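22nd October

Karnirholm reel, second day on the scans. Writing this up while it's fresh because I'm far too pleased with it to leave it until next time.

Scan finished overnight. Total is 3,553 frames, head to tail, counting everything that has a picture on it. At 40 frames to the foot that's a little under 89 feet of 16mm, so a single 100 foot camera roll with the ends gone, and I think it really is one roll and not bits of several. The edge marks match all the way through. There are splices, but both sides of each one carry the same code, so somebody took pieces out and joined up what was left.

What it is, for anyone opening this notebook cold: the ferry chase from the amateur spy picture shot out at Karnirholm. Silent, black and white, no titles surviving. A man in a pale raincoat gets off the ferry with a case, a man in a dark hat wants the case, and off they go along the jetty, through the fish sheds and up the hill. It's wonderful! Whoever made it had plainly been to the pictures a great deal and had paid attention. There's a proper insert of the case catch being flicked open. There's a shot through the spokes of a parked bicycle that somebody must have lain on wet stones to get.

**Running speed**

The big question for today. We've been playing it at 24 because that's what Inau opens everything at by default, and at 24 it lasts 2 minutes 28. Everyone who has watched it has laughed, because they scuttle. I'd started to accept that the scuttling was on purpose, a comic touch. I don't believe that any more.

The test was the sack. Early in the fish shed there's a porter in the background who tips a sack off his shoulder and it drops straight on to the boards. Lovely clean fall, side on, nothing in the way. I took the drop as 1.2 metres, working from the height of the door behind him. That should take just under half a second in real life. I stepped through it in Inau and it's nine frames from leaving the shoulder to touching the floor. At 24 it ought to be twelve. At 16 it ought to be eight. Nine is bang on for 18.

I know a sack isn't a laboratory weight and that my 1.2 could be out. So I did it again with the hat, which comes off on the hill and drops off the wall, and got an answer in the same neighbourhood (the hat is a worse test, it catches the wind). Two goes, both nearer 18 than anything else. I've set the project to 18 and the whole thing now runs 3 minutes 17.

And it's a different film! The man in the dark hat turns from a clown into somebody quite frightening. He walks for most of it. At 24 you think he's trotting. At 18 he's walking, hands in pockets, while the other fellow runs, and he's still there in every shot. I watched it four times in a row with my tea going cold.

**The jump at 1,388**

Second job. Frame 1,388 is the last one before the bad splice in the fish shed, the one where raincoat man is at the door and then suddenly on the outside steps with the case in his other hand. I had it down as damage. Having now gone through it a frame at a time, I'm not so sure. The join is tidy, the cement is the same colour as the others, and the frames on each side are in good condition with no scratches running up to the cut. If the film had torn there I'd want to see perforations gone, and they're all present.

So either it was cut by the makers to hide a mistake, or there was a shot in between that was lifted out for some use elsewhere. I'd love it to be the second. A close shot of the case changing hands would fit exactly, and it would explain the insert of the catch later on, which at present comes from nowhere. No evidence at all. Leaving the gap as it is and NOT smoothing it over. Please nobody run the blend tool on it.
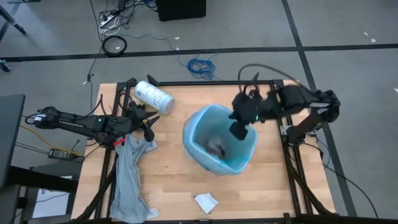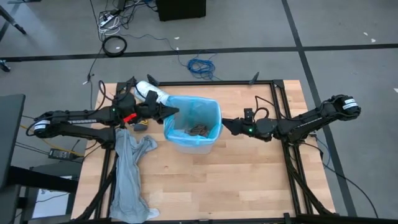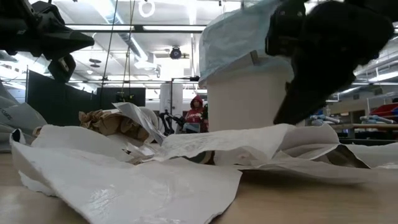
Wooden table with the grey cloth; the lined bin; the lined bin again, with crumpled white paper.

**Flicker and dirt**

Did the first 1,000 frames as a trial batch before committing. Settings in Inau: flicker on low, dirt on medium, stabiliser off. Notes:

- Flicker on low is enough. The jetty shots breathe a bit still, but so does any light off water and I'd sooner keep it.
- Dirt on medium ate the gulls. Every gull in the sky behind the ferry, gone, very neatly. I'm keeping a copy because it's so funny to see them blink out, but that setting is no good for exteriors. Low for outside, medium for the shed.
- It also took a bite out of the bicycle spokes. Mask drawn by hand for that shot, which took ages and was worth every minute.
- Stabiliser stays off for the hill. The camera is being carried and it should look carried. Weave from the gate is small enough to live with.

Batch one re-run on the new settings and checked through. Gulls back. Rest of the reel is queued behind it.

**Lens, or, why the corners go soft**

Small thing that has been bothering me. The sky corners are soft in all the exteriors and sharp in the shed. I'd been blaming our scan, and had the Skoryk lens off twice last week to look for a loose ring. Today I scanned the Naltent test strip, same gate, same lens, same aperture, and it's sharp right out to the edge in all four corners. So the Skoryk is fine and I owe it an apology. The softness is on the film. My guess is that they had two lenses, a decent one and a wide one that wasn't up to much, and put the wide one on when they wanted the hill in. You can see the view get broader at exactly the shots where the corners go. Very satisfying when two puzzles turn out to have one answer.

That also means no sharpening in the corners. It's how the thing was shot.

**Story notes, not technical, indulge me**

The best performance in it belongs to neither of the leads. There's a woman mending nets at the end of the jetty who gets three short shots, and I'm now certain she's in on it. First shot, she looks up as raincoat man passes. Second, she looks up as dark hat passes, and then looks the other way, towards the hill, well before anybody has gone up it. Third, she's packing her nets away. At 24 the look towards the hill is so quick that I'd missed it on every viewing. At 18 it sits there for a good second and it's marvellous. The heroes are charging about in the foreground and the real plot is sitting on an upturned crate.

I want a still of that second shot for the wall. Grab from the cleaned version, uncropped.

Also noticed: the case is a different case on the hill. Two straps in the shed, one strap by the wall. Continuity slip, or a switch? If it's a switch she did it. I'll stop now.

**To do**

- Let the queue run, then check every splice by eye before anything is exported.
- Export at 18, and write 18 on the box, the label, the folder and the back of my hand.
- Try the sack measurement again with a better figure for the door. There's a second door in the jetty shots that might be the same pattern.
- Ask Naltent whether the other tin from Karnirholm has been opened. It was down as "blank or fogged" in January, which is what they'd written on this one too.
- Don't put music on it yet. I've got ideas, all of them too loud.
- New blade for the splicer.

Later: queue is through the shed and into the hill. Spokes look superb.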